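Accueil > L'entreprise > Qui sommes-nous

Qui sommes-nous

Menon est un atelier de reliure et de restauration de livres installé à Trotska, dans les anciens locaux d'une fabrique de cartonnages. Nous travaillons pour des bibliothèques, des études notariales, des paroisses et beaucoup de particuliers. L'atelier occupe 190 mètres carrés sur un seul niveau, avec une salle de couture, une salle de presses et une petite réserve fermée à clé où sont conservés les ouvrages en attente.

L'entreprise est dirigée par Sowmya Marar, relieuse de formation. Elle a repris l'atelier à la retraite de son ancien patron, chez qui elle avait fait son apprentissage, et en a gardé le nom, les presses et une bonne partie de la clientèle. L'équipe compte aujourd'hui 15 personnes, apprentis compris.

Ce que nous faisons

La reliure courante représente la plus grande part de notre activité : registres, thèses, collections de revues, bulletins municipaux. Ces travaux se font en toile ou en demi-cuir, avec titre doré au dos. Les délais sont de six semaines, un peu plus en février, période où les administrations nous confient leurs registres de l'année écoulée.

La restauration concerne les livres anciens ou abîmés. Chaque ouvrage est examiné à son arrivée et fait l'objet d'une fiche qui indique l'état des cahiers, de la couture, des plats et du dos. Un devis est ensuite envoyé au client. Aucun travail n'est entrepris sans accord écrit, et les éléments d'origine qui ne peuvent pas être remontés sont rendus avec le livre, dans une pochette.

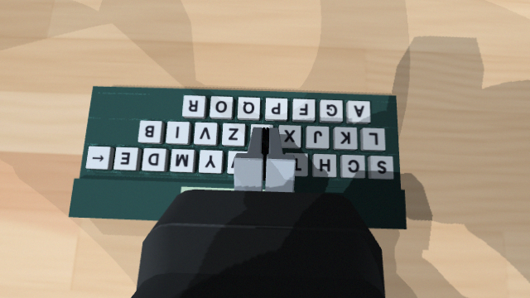
Nous fabriquons également des boîtes de conservation sur mesure, en carton neutre recouvert de toile. Elles conviennent aux volumes trop fragiles pour être reliés à nouveau, mais aussi aux plans, aux photographies et aux correspondances. Le fonds Zarnerow, confié à l'atelier par la famille, a ainsi été mis en boîtes pièce par pièce : 812 documents au total, dont une série de carnets de voyage et des cahiers de comptes rongés par l'humidité.

Nos papiers et nos cuirs

Les papiers de réparation viennent du Japon. Les papiers marbrés sont faits sur place, à la cuve, deux fois par an. Pour les cuirs, nous achetons de la chèvre et du veau à tannage végétal auprès de la tannerie Movosow, avec laquelle l'atelier travaille depuis trois générations. Un échantillonnier est à la disposition des clients à l'accueil. Il peut être envoyé par la poste contre une caution.

Formation

L'atelier accueille des apprentis en contrat de deux ans. Ils commencent par la couture et la plaçure, passent ensuite à la couvrure, et abordent la dorure en seconde année. Les candidatures se font par courrier, avec une lettre manuscrite.

Venir à l'atelier

Nous recevons sur rendez-vous, le matin à partir de 9 heures. Les livres peuvent être déposés sans rendez-vous à l'accueil, de préférence emballés dans du papier et non dans du plastique. Au-delà d'une valeur déclarée de 2 000 euros, une attestation d'assurance est demandée au moment du dépôt.

Contact | Mentions légales | © Atelier Menon, Trotska. Tous droits réservés | Haut de page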